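Textile Care and Household Practice
Unit 4 Handout: Sorting and Folding Athletic Wear
Instructor: Selvaraj Nanayakkara
Samarakoon Center for Household Studies, February session

Purpose of the unit

Units 1 through 3 dealt with woven household goods: towels, pillowcases and flat sheets. These have square corners and hold a crease. Athletic wear behaves differently. Knit and mesh fabrics slide against themselves, elastic pulls the surrounding cloth out of line, and printed areas are stiffer than the fabric that carries them. Students who have mastered the towel fold should expect to work more slowly in this unit and should not be graded against their Unit 2 times.

Section 4.1 Preparing the surface

Any flat, clean area at a comfortable height may be used. A table is preferred for written assessments. A padded bench or couch seat is acceptable for practice and reflects the conditions in many homes, although the cushion will give slightly under the hand and a smoothed edge may shift. The surface should be at least 70 centimeters deep so that an adult shirt can be opened out without hanging over the front.

Garments are placed on the surface one at a time where space permits. When several pieces must share it, leave a working area in front of you and keep the remaining pieces to one side.
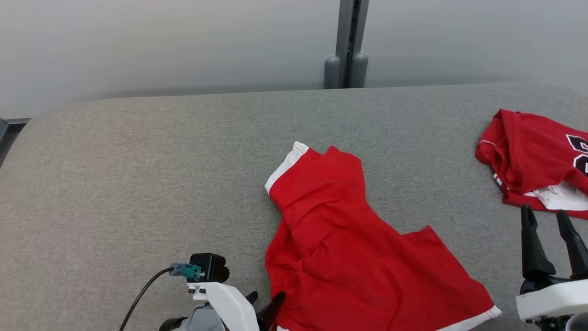

Figure 4.1. Red garment with white trim laid out on the work surface; numbered jersey at right.

Note that trim is a useful guide to orientation. A contrasting band at a hem or waist shows at a glance whether an edge is straight, twisted or turned under. Students should learn to find the trim first and bring the remaining fabric into line with it. Solid-color garments offer no such help, and the side seams must be located by touch.

Section 4.2 Sorting before folding

Sort by garment type, then by size, then by owner. The Nemell method taught in some earlier courses reverses the first and last steps. Either order is acceptable in the practical, provided that it is followed consistently. For team laundry, sorting by printed number takes the place of sorting by owner – the numeral should be read from the fabric and checked against the roster before the piece is folded.

Section 4.3 Cuffs, elastic and stripes

Gathered elastic should be relaxed before the fold is made. Hold the garment a short distance from the cuff and draw the cloth gently until the ribbing lies in its natural shape. Do not stretch the elastic flat; it will return to its gathered form inside the fold and produce a lump. A rolled cuff is opened with the thumb and turned back to its finished edge.
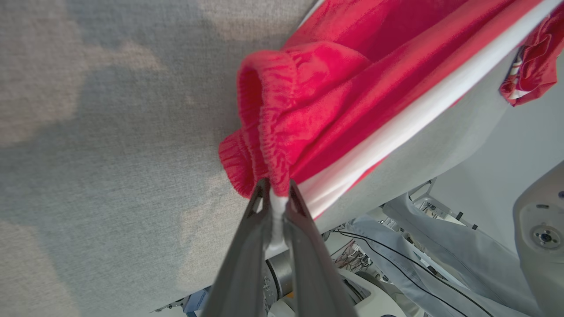 Figure 4.2. Gathered cuff, with a white stripe running along the length of the garment.

Where a stripe runs lengthwise, it may be used as a folding line. Align it from end to end, then bring the opposite edge over to meet it. A stripe that spirals around the leg or sleeve indicates that the piece has been twisted and should be shaken out again.

Section 4.4 Opening a crumpled shirt

The sequence for shirts is the one most often examined, and students should be able to perform it without the sheet. Begin by locating two fixed points, preferably the shoulders, and lift the garment so that its weight draws out the larger creases. If the shoulders cannot be found, work from whatever is exposed: in the shirt shown, the small white care label lies flat near the lower edge, and the two parallel red stripes on the white section give a straight line to follow into the bunched red fabric. Lower the shirt to the surface, front side down, and smooth from the center outward. Sleeves are brought in last.

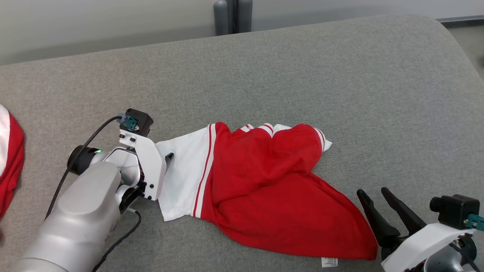

Care labels should be read at this stage if they were not read before washing. Record the fiber content and any restriction on heat in the Tarkilia log sheet. Mesh and printed numerals are not to be pressed with a hot iron under any circumstances during class.

Section 4.5 Folding over a print

Large numerals should be kept flat where the size of the fold allows. Bring the sides in behind the print, then fold the lower third upward so that the number remains on the outer face. Repeated creasing through the same point may cause a print to crack. 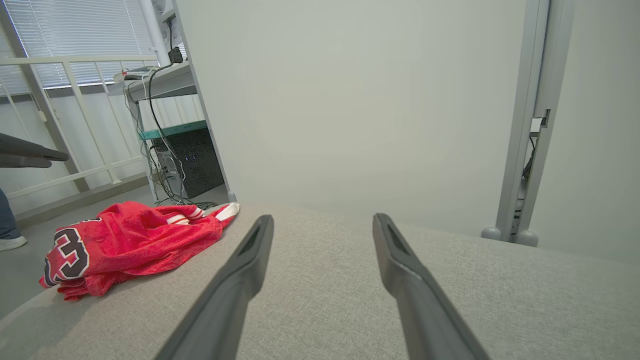

Finished pieces are stacked with the folded edge toward the front of the shelf. A stack should contain no more than 11 shirts. Shorts are stacked separately, and long pants are laid across the back of the shelf, where their greater length can be supported.

Assignment

Fold one shirt, one pair of shorts and one pair of long pants at home on two separate occasions. Submit a written account of some 800 words describing the surface used, the order of work and any difficulty met with elastic, trim or printing. Accounts are to be left in the Unit 4 tray at the Dondedholm building before the next practical.

Required reading: Course reader, chapter on knit fabrics. Students who have not completed the Unit 3 practical should see the instructor before beginning this assignment.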